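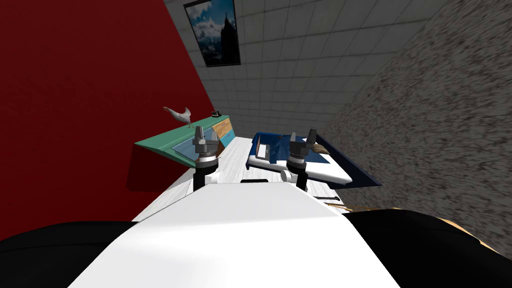
Two-arm unit in the simulated room, both grippers up, counter along the red wall.

Tips for buying a helper robot for the house or shop

Run the sim first. Before you pay a deposit, before you clear a corner. Ask the seller for a room you can change, then put your own stuff in it. Rilo let us do this in February, Langlois wanted money up front. Went with Rilo.

Measure the counter, not just the floor. Arms that reach fine straight ahead can be useless off to the side. Get height, depth, and how far the back edge is from where the base will stand. Write it on the quote request or they'll guess.

Leave things lying around in the test. Tray on the floor, thin rods, something small and dark on the countertop. A tidy room tells you nothing about your Tuesday mess, or mine.

Two fingers or more? Two short ones are OK for boxes, handles, folded cloth. If you want jars opened get a demo with YOUR jars. Spare fingertips are extra at Pralter, ask before signing.

Money. Our ceiling was $4000 for the used arms and stand. Then hold back 20 percent on top for the stuff not on the quote:
power strip and a decent outlet
freight, they don't carry it up steps
floor mat
spare pads
one service visit

Mayuree Intarasuk skipped the hold-back and ended up paying for freight on a credit card. Dont do that.

Lease or buy. Under 20 hours a month, lease. Over that, do the math both ways, and read the part about early return twice. Brosa's lease had a cleaning fee buried on page 5.

Floor color matters some. Pale floor with pale pads on it, ask how the cameras handle that. Same with shiny tile.

Get the stop button where you can reach it from the doorway. Not behind the base. Hefin Penry mounts his next to the light switch, good spot.

Ask who fixes it. Name and phone number, not a web form. Call the number once before you buy and see who picks up.

Keep the carton til the warrenty runs out.

More on stands and casters next time, still waiting on a price.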